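Rapport d'avancement, lot équipement : cellule de manipulation sur table
Projet Briltosura – destinataire : direction des investissements
26 mai 2018

Objet : état des dépenses engagées, arbitrages en attente et calendrier d'achat de la seconde cellule.

La première cellule est en service depuis le mois d'avril. Les essais portent sur la saisie d'objets usuels posés sur une table en bois clair : bol en verre vert, bouteille en plastique blanc, gobelet transparent, petites pièces. Le bras travaille depuis le côté droit du plateau.

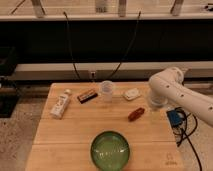

Responsable des équipements, atelier Plovach
Rédaction du rapport et suivi budgétaire

1. Consommation du budget

Le lot a été ouvert pour deux cellules. La première est soldée, hors câblage. Le poste « consommables et objets d'essai » reste marginal : 749 euros engagés, bols et gobelets de remplacement compris. Le poste « préhenseurs » est en revanche sous-évalué. Le chiffrage initial prévoyait un seul jeu de doigts par bras ; nous demandons d'en prévoir 2, afin de ne pas immobiliser la cellule pendant un remplacement.

2. Essais réalisés

La campagne comprend plus de 100 séquences de saisie, dont 47 sur objets de petite taille. Ces dernières conditionnent le choix du préhenseur pour la seconde cellule. Les objets creux seront traités dans une campagne distincte, dont le protocole est en cours de rédaction.

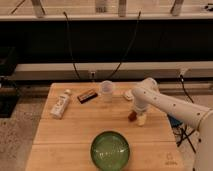
Pour les petites pièces, la hauteur d'approche est réglée au cas par cas, ce qui allonge le temps de préparation. Un capteur d'effort au poignet réduirait ce réglage. L'option figure au devis Mockus mais pas au devis Gullen, et les deux offres ne sont donc pas comparables en l'état. Un devis rectificatif a été demandé à Gullen.

3. Points à arbitrer

- Fournisseur du second bras. Conserver le même modèle évite de requalifier les programmes et permet de partager les pièces de rechange.
- Câblage. Goulottes et fixation des alimentations ne sont pas budgétées. Nous proposons de les imputer au reliquat de la première cellule.
- Table. Même plateau pour la seconde cellule, à commander avec le bras pour grouper la livraison.
- Maintenance. Le contrat annuel n'est pas inclus dans le lot et relève du budget de fonctionnement.

4. Suite

La commande du second bras reste suspendue à la réception du devis rectificatif. Le tableau des engagements sera mis à jour à cette occasion et transmis avec la demande de virement entre postes.

2 commentaires
Partager

Documents récents
Briltosura : note de cadrage du lot équipement
Comparatif des préhenseurs, version provisoire
Plovach : plan d'implantation de la seconde cellule
Compte rendu de la revue budgétaire d'avril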